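Cloths, Trays and Small Bags: Notes for Unit 3
Household Practice, evening section. Instructor: Nuria Segura

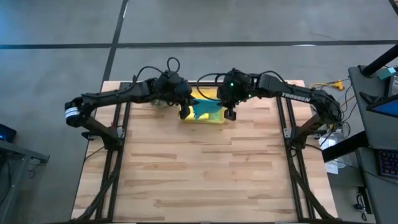
Damasitz, January

Read these before you come in. Last term almost everyone claimed to have read them, and the state of the folding suggested otherwise.

Unit 3 is about putting cloth into and onto shallow trays. I know how that sounds. You signed up for a course with a unit on sinks, so we are past the point of dignity.

1. The surface
Work on a bare tabletop if you have the choice. Butcher block is good, as in the picture, where the strips run blond and tan and a teal cloth shows up from across the room. On a patterned tablecloth you will lose the edge of what you are folding, and then you will lose your temper. Wipe the table first. Crumbs travel into a fold and stay there until company arrives.

2. The tray
A shallow tray is harder than a deep one. Anything can be stuffed into a bucket. With a low rim, the cloth slides over the side the moment you look away, and a bit of overhang becomes a lot of overhang. The yellow tray with the blue cloth draped over it is a fair likeness of most people's halfway point: crumpled toward the near side, hanging where it likes.

Set the tray square to the table edge before you touch the cloth. Students skip this every time and then spend the evening turning the tray, the cloth and eventually themselves.

3. The cloth
Hold it at two corners, on the same side. Opposite corners give you a diagonal, a fine thing if you are making a bandanna. Lift until the lower edge clears the rim, then lower the far edge first and let the rest follow toward you. Don't drop it. Don't flap it either — this is a kitchen cloth and we are indoors.

If it bunches, pick it up and start over. Patting a bunched cloth gives you a flat bunched cloth.

For class we use the Grunance cotton squares. The Evex ones are softer and look lovely in the packet, but they cling to each other and to your sleeves. Bring your own if you must.

4. Small bags
Little plastic bags, the see-through kind, are the natural enemy of a tidy table. They get under things. One is lying on the wood in the picture, partly hidden, and I would bet most of you went straight to the cloth. Check under your hands before you lay anything down. Bags go in the drawer, flat, or in the trash. "Beside the tray for now" isn't a place.

5. Practice
Fourteen lays per person before the next meeting, four of them with your weaker hand leading. Iglesias, the old household manual on the reserve shelf, asks for 100, but it also recommends starching dishcloths, so make of that what you will.

Write down which lays went wrong and at what stage. "Bad" doesn't count as a stage.

Reading for Unit 4 (drawers): the handout with the coffee ring on it. Copies are on the side table.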